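Cutero Community Help
Handling and Assembly – Faults and Safety

Right hand does not release part after protective stop

Asked by Josefina Iturra
Status: answered

Our department operates a Carnen two-armed unit for a peg insertion exercise on a fixed task board. The controller is a Norkard and the hands are the multi-fingered type supplied with the arms. The programme had completed 188 cycles without incident before the fault described below.

During the following cycle the controller entered a protective stop while the right hand was engaged with a part. The left arm held its position above the board, as expected. After the stop was acknowledged and the reset given, the left arm returned to its home position. The right arm also began to return home, but the hand had not opened, and the board was pulled against its fixings. An operator pressed the emergency stop. There was no injury. One fixing was bent.
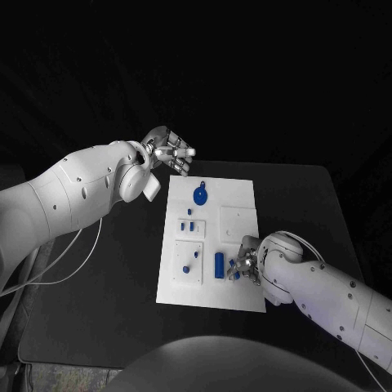 The log shows code 74 on the right hand, followed by a loss of communication lasting 300 milliseconds. The same code has been recorded twice since, on both occasions with the hand low over the board.

I should be grateful for advice on two points. Is the release command expected to be repeated after a reset, or must this be written into the programme? Secondly, is it acceptable to continue at reduced speed until the cause has been found? Our safety officer has asked for a written answer.

Answer 1
Posted by Walczak

We had code 74 on one of ours. Changed the hand and it went away. Check your firmware as well.

Answer 2 – accepted
Posted by Halina Rutkowska

On the first point, the release command is not repeated in our installation. A command that was pending at the time of the stop is cleared by the reset, and the hand keeps its last confirmed state. The return movement should therefore be made conditional on a confirmed open signal from the hand. If that signal is not received, the arm should remain where it is and call for an operator.

On the second point, I would not continue. Reduced speed limits the energy of a collision but does nothing about an arm that moves away while still holding a fixed object. We withdrew our unit from use until the recovery routine had been rewritten and tested with the board removed.

As to the cause, please examine the cable to the right hand before ordering any parts. Ours was pulled tight whenever the wrist was turned more than 60 degrees, and the connector had worked slightly out of its seat – the fault came and went with the position of the arm. Isolate the power first, and support the arm if your model has no brake on the wrist.

Comment from Josefina Iturra

Thank you. The connector was indeed partly withdrawn. The unit remains out of use while the recovery routine is amended.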